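3.2 How the interviews were done

I wanted to know how people who make short documentaries decide when a film is finished, so I went and asked them. I started with Cengiz Tekin, who had just locked his film about the Feltby ferry, and he talked for most of an afternoon. He'd shot for two winters and told me he stopped when the money did. 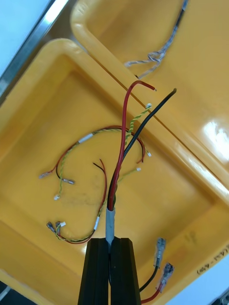
After that I got less shy about asking follow-ups. My question sheet was far too stiff anyway — people kept answering number six while I was still on number two — so I dropped the order and let them wander. I coded the transcripts myself, 213 pages of them, and then went back over the lot a month later to see if I still agreed with me. Mostly I did. The "audience" code gave me trouble and I split it.

Figure 2. Work area.
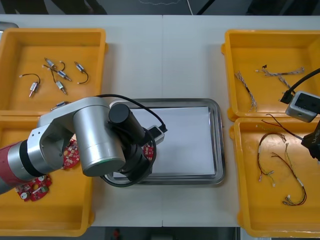
3.3 Festival notes

I also kept a diary at the Rurbridge shorts weekend, which seats 500 if you count the balcony (I sat up there, bad sightlines, great sound). I wrote down what directors said at the Q&As and compared it with what they'd told me in private. In public they talked about theme. In private it was all deadlines and music rights! Avotiņš, the editor on the Gorow film, was the one person who gave me the same answer both times, nearly word for word. I've kept the diary entries as I typed them, apart from spelling.

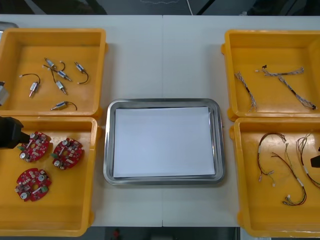
Rurbridge, 2008-01-09

Second screening of the Gorow film. New ending, shorter by a whole scene, and the brother's phone call is gone. Avotiņš says the cut was locked before Christmas and then unlocked again. I liked the call. The woman next to me hadn't seen the first version and cried anyway, so what do I know.

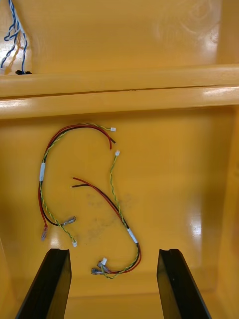 3.4 What I left out

I didn't use anything said over dinner unless the person okayed it by email later.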